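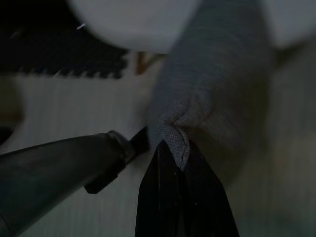 Weft knitting

Weft knitting is a method of forming fabric in which a single yarn travels crosswise and is drawn into rows of interlocking loops. It is distinguished from warp knitting, where many yarns run lengthwise and each feeds its own needle. Most sweaters, socks, T-shirts and knitted hats are weft-knitted.

Structure

A horizontal row of loops is called a course, and a vertical column is called a wale. The number of each per inch determines the density of the fabric, often called its gauge. Because every loop can change shape under load, the fabric stretches more than a woven cloth of the same yarn — usually further across the width than along the length.

The basic structures are plain (also called jersey), rib, purl and interlock. Plain fabric shows V-shaped stitches on the face and curved bars on the back, and its cut edges tend to curl. Rib alternates face and back wales, lies flat, and recovers well after stretching. A rib is named by its repeat; a 2 x 2 rib has two face wales followed by two back wales. Interlock joins two rib structures and is thicker and less elastic than either.

Machines

Flat machines hold needles in one or two straight beds and can widen or narrow a panel while it is being made. Circular machines hold needles in a rotating cylinder and produce a continuous tube. Large-diameter circular machines may carry around 2,000 needles. The tube is either slit and finished as open-width cloth or kept whole for body-size garments.

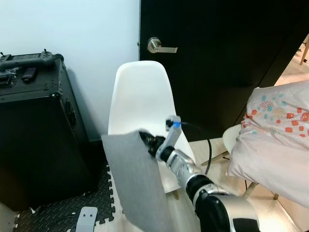

Needle choice affects both speed and fault rate. The latch needle closes its hook by means of a small pivoting arm moved by the previous loop, and needs no separate closing part. The spring needle must be pressed shut at each stitch, but gives a very even loop. Compound needles use a sliding closing element and allow a shorter stroke.

Finishing and faults

Knitted cloth leaves the machine under tension and shrinks as the loops relax. Washing, steaming or compacting brings it closer to its stable size. Common faults include dropped stitches, barré (visible horizontal bands caused by uneven yarn or tension) and spirality, in which the wales of a plain fabric lean to one side. Spirality is linked to yarn twist and can be reduced by using plied yarn of balanced twist.

See also: Gauge (knitting); Interlock; Warp knitting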